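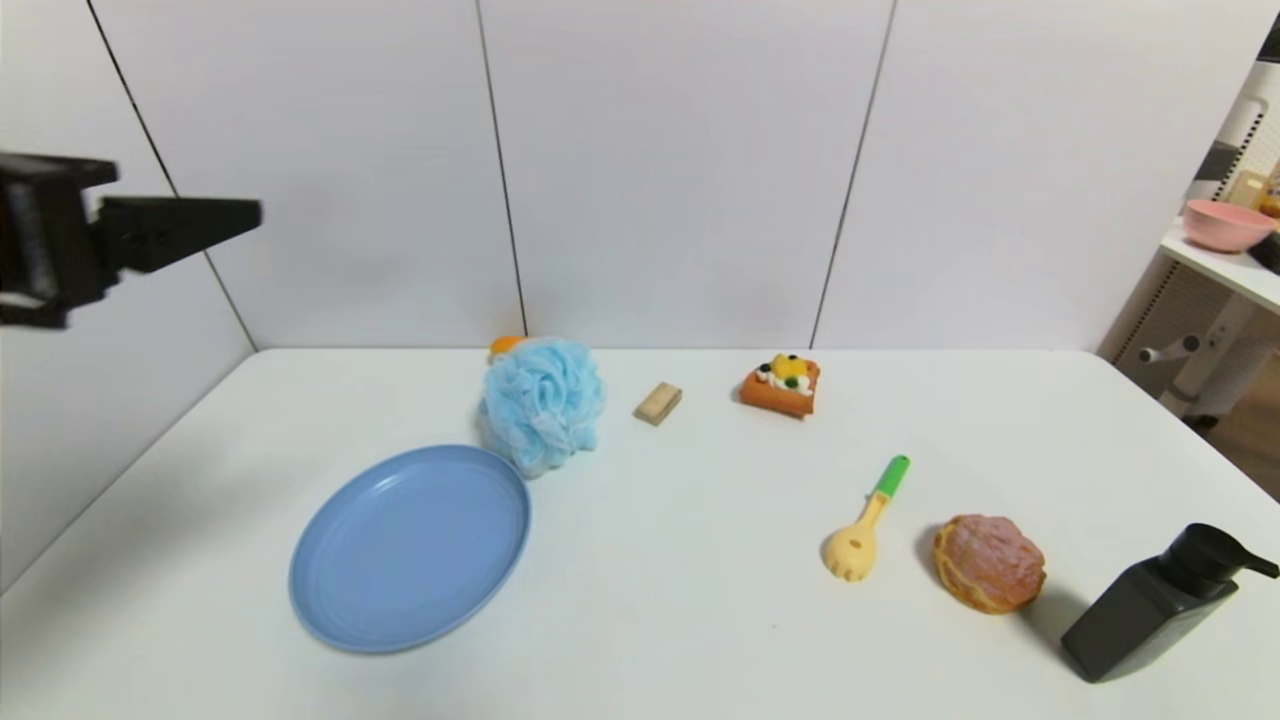 **Roltport Masters Swim Club – Members' Blogs**

I have been told again that I'm washing wrong. It comes up in the locker room every few months, usually in January, and this time it came with a link. The link went to a page run by Vollo, who sell bath stuff by subscription, and the page said that the ordinary bath sponge is "a breeding ground" and must be replaced every three weeks. By a lucky chance, Vollo ships a new one every three weeks.

I want to be fair. A wet thing hanging in a damp room will grow something if you leave it long enough. I've owned a bathroom, I know what goes on in there. What I don't buy is the leap from "something grows on it" to "it is hurting you." Something grows on my swim bag. Something grows on the tile by the deep end, and we all walk over that barefoot and go home and eat dinner.

The Vollo page has a footnote after the scary part. I clicked it, and it took me to another Vollo page. That one had a graph with no numbers on the side. There was a line going up, in red, and a line staying flat, in a nice teal, and the teal line was the subscription. I looked for who had done the testing, on how many sponges, whether anybody had rinsed them. Nothing. If there was a study I'd have liked to read it. I'm not a scientist, but I can tell when I'm looking at a drawing.

The price is $11 a month. You get the sponge, a "reset mist" for the sponge, and a card telling you which day to throw the sponge away.

I did ask one useful question on the club list, which was whether anybody had ever had a skin problem that went away when they changed what they washed with. I got a fair number of answers. Most were about chlorine. A couple were about a new laundry detergent. One was a long complaint about the showers at Brikutholm, where we had the summer meet, and I agree with every word of it but it doesn't settle anything. Those showers ran for nine seconds per push. I was rinsing conditioner out with my elbow on the button.
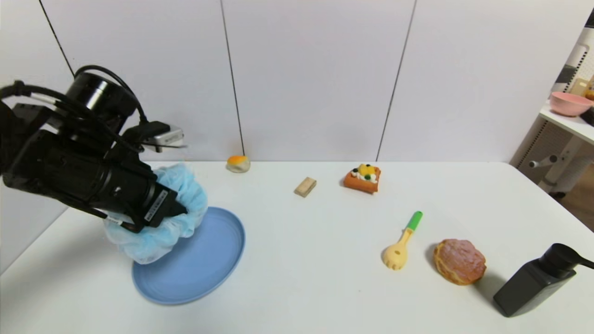
Shirley Lemieux wrote that I was being stubborn, that she had itched all through last winter, and that she'd thrown out her old sponge in February and the itching stopped inside two weeks. She said I could be as snotty about graphs as I liked, but she knew what her own arms felt like.

I believe her about her arms. I'm less sure about the sponge. The same month, by her own account, she also stopped taking the water as hot as she could stand it, and she switched to a plain soap with no perfume in it, and the club finally got the pool chemistry sorted out after all those cloudy mornings. That's an awful lot going on in one month. Any of those could have done it, or the weather could have turned. I put this to her and she said fine, then, believe what you want, which I suppose I was going to do anyway.

Then there is the other camp, who say you shouldn't use a sponge at all. These are the Hadgu people. Hadgu is a scrubbing cloth, very rough, and its fans talk about it the way some people talk about a chiropractor. They will tell you about the dead skin. They will tell you about it while you are trying to get your socks on. The idea seems to be that most of us are walking around under a layer of old skin and that taking it off will make you faster in the water, or look rested, or sleep better. I have heard all of these, and I've heard the first one from a man whose 200 free has not moved since I met him.

I borrowed a new one, still in the wrapper, and used it as directed for two weeks. My shoulders got red. They stung when I got in the pool. I'm told the stinging means it is working – and I notice that if it hadn't stung I would have been told I wasn't scrubbing hard enough. I don't know how you lose an argument when it's set up that way.

My view is pretty dull. Skin comes off by itself. Soap and water do most of the job, and hands are a perfectly good way to get one to meet the other. If you like a sponge because it makes a lot of lather out of a little soap, that's a good reason to have one, and you don't need a health claim on top. Rinse it, squeeze it, hang it up somewhere that isn't the floor. When it smells, or gets slimy, or starts coming apart, get another. They're cheap at the drugstore.
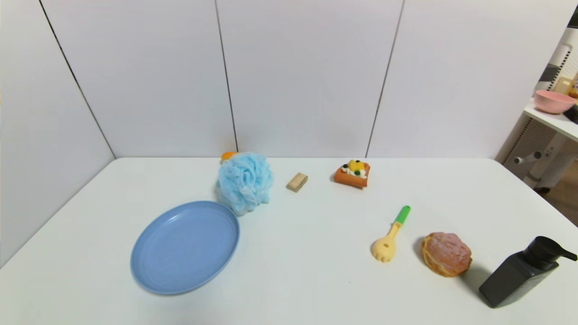
I would say the same about soap, where the claims are even bigger. Somebody brought in a bar that was supposed to "lift" chlorine off the skin. It may do that. So might any soap, as far as I can tell, and so might standing under the shower a little longer than you feel like at 6 a.m. The label didn't compare it with either of those. It compared it with "untreated skin," meaning, I assume, a person who got out of the pool and put their clothes on.

What bothers me about all this is the amount of worry that gets sold along with the product. Vollo's page has a comment section and I read too much of it. It said 520 comments at the top. People were asking if they should throw out the hook the sponge had been hanging on. One wanted to know if she had to tell her husband. A person from the company answered that one very kindly and gave her a discount code for a second sponge.

If you have a real rash, go see a doctor, and tell them you swim. Mine asked about five questions, none of them about sponges, and told me to put lotion on while I was still damp and keep the shower short. I've done that since August. My skin is fine. It may have been going to be fine regardless, and I haven't got a teal line to prove it either way.

Lane 4 still smells of somebody's eucalyptus oil, by the way. Whoever you are, please rinse before you get in.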